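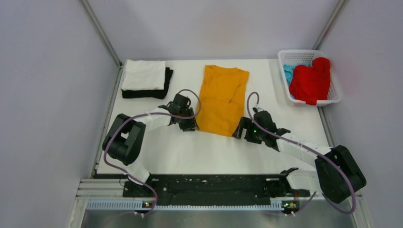
Section 4: First Wash and Water Hardness Setup

Your Aturero washer left the factory clean, but it was tested with real water and some of that water is still in there. Run it once empty before you trust it with anything you like.

Before you start

Check that all four shipping bolts are out of the back panel. The machine will run with the bolts in. It will also cross the room. Keep the bolts in a drawer for the day you move house, when you will not be able to find them.

Running the empty cycle

1. Open both water taps fully. Look at the hose joints for a minute or so. A drip now is a puddle by evening.

2. Close the door until it clicks. If you didn't hear a click, neither did the machine.

3. Turn the dial to Cottons and press Temp until the hottest setting lights up.

4. Add half a scoop of plain powder to the main drawer. Leave the softener slot empty.

5. Press and hold Start until the display stops blinking.

The drum will pause several times and appear to give up. It is weighing its load, which is nothing, and it likes to be sure.

NOTE: The time on the display is an estimate. The last minute can last as long as seven.

Setting the water hardness

The washer ships set for soft water. If you live in Trirkasville or anywhere else with chalk in the kettle, change it now.

1. With the door closed and no cycle running, hold Temp and Spin together until the display shows H1.

2. Press Spin to step up through H2, H3 and H4. H4 is for very hard water. If you go past it you come back to H1 and may go around again.

3. Press Start once to save. Pressing it twice saves the setting and begins a wash.

Your water supplier can tell you which level applies. Test strips also work (Osimport part 3886, sold separately, like most things).

Spin speed

The lowest spin is 400 rpm. Use it for wool, anything with beads, and anything with a label that has more symbols than words. Clothes will come out heavy. Support the weight with both hands when you lift them.

CAUTION: Do not force the door after a cycle. The lock can take a couple of minutes to release, and pulling on the handle does not speed it up. Broken handles are not covered by the Sarantis warranty — see page 13, where this is said again in bold.

If the display shows E4

The drain is blocked. Switch off at the wall, put a shallow tray under the filter door at the bottom right, and unscrew the filter slowly. Expect more water than the tray holds. Remove coins, hairpins and the sock, refit the filter hand-tight, and run a Rinse cycle to clear the code.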